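Library > Open Shelf > Working With Machines > Chapter 8

Filed under: Intro Texts, Robotics & Everyday Work

Shares 24 | Comments 3

Chapter 8
An Afternoon at the Open Day

Most of us meet our first working robot the way we meet a neighbor's new dog. We hang back a little, we wonder whether it's all right to get close, and we ask somebody who seems to know it what it's going to do next. I have taken a good many classes to open days over the years, and I have watched people do this every single time - grown people, with jobs and mortgages, standing with their hands behind their backs as if they were in a china shop. It's a fine way to begin, and it's how this chapter begins too.

The visit we'll be following took place at the Etbridge works, a long brick building beside the canal that used to make window latches and now rents its floors to small engineering outfits. One of these, Trarkum, opens its doors to the public every May. You sign in at a folding table, you get a paper badge, and then you are more or less free to wander, with a few lines of tape to tell you where wandering stops. The year my class went, 451 people signed the book, and I believe most of them asked the same question within five minutes of arriving: "Is it doing that by itself?"

Keep that question close by, for it will come back in every section of this chapter. It sounds like a yes-or-no question, and you'll see that it has a whole staircase of answers. A machine may be moved directly by a person holding a second set of controls. It may be playing back motions that a person showed it last week. It may be picking its own motions from what its cameras tell it, with a person standing near the stop button. From behind the tape, all three can look very much alike, and a good visitor learns to ask which one is on show today.

At Trarkum the demonstration people crowded around was table setting. I remember some grumbling in our group, mostly from the students who had hoped for welding sparks. But stay with a table setting for a while and you begin to see what a lot it asks. A plate is wide and low, and its rim gives a gripper very little to hold. A fork and a spoon are thin things lying almost flat against the wood. A cup has an inside and an outside, and a cloth has no fixed shape at all - fold it twice and it's a new object. Any of us could manage the lot while talking on the phone. That gap, between what is easy for us and what is easy for a machine, is the real subject of the next several pages.

Before you go on, I'd like you to try the exercise we give every class, the one we call the Araújo walk. Set a place at your own table, very slowly, using only the thumb and first finger of each hand. Say out loud what each hand is doing and what the other one is waiting for. You will feel foolish, and you will also find that one hand often steadies a thing while the other moves it, and that you've been doing this since you were small without giving it a thought. Jot down where you slipped or had to start over. We'll use those notes in Section 8.2.

The rest of the chapter goes like this. Section 8.1 looks at the workspace itself, and why so much of a demonstration is decided before anything moves. Section 8.2 takes up two-armed work and the trouble of sharing one small table. Section 8.3 is about the audience: what to tell visitors, what to let them try, and how the hosts at our second stop, the Pranthorpe training center, handled a room of very young and very loud guests. There are review problems after that, and a page for planning a visit of your own. If you do plan one, go early, wear comfortable shoes, and ask more questions than seems polite. In my experience the people running the tables are glad of it.

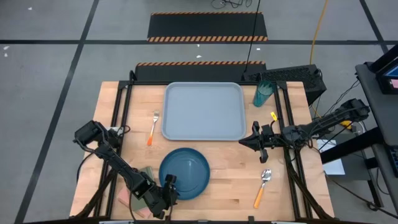 Figure 8.1. Two-armed table setting, with plate, tray, cup, fork and spoon.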